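Handout 3: Laying Out a Work Surface

Before you sort anything, divide the table. Tape is cheap and arguments about whose corner is whose are not. Cover the top with cardboard first, then run the strips both ways until you have cells. Blue tape on brown cardboard reads well from across a room, even to those of us who left our glasses in the car.

Small things go near the front. A toy-sized ear of corn vanishes behind a saucepan with remarkable speed, and you will blame your partner. 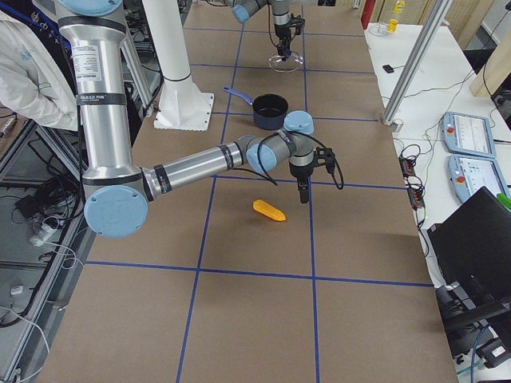
Pans are the usual offenders. A round pan sits happily inside its cell while the handle wanders into the next one, and handles count. Turn them toward the back. Clear plastic is worse – people put things down on top of it and then look hurt.

Hae-won Pyo's rule is one object per cell. Tomoyo Fukuda allows nesting, provided you write it down. The two have not settled this since April, so follow whoever is grading you.

For next time: draw your own grid on page 3, label the cells, and bring a pan. Lab coats go back on the hook – the floor is not a hook.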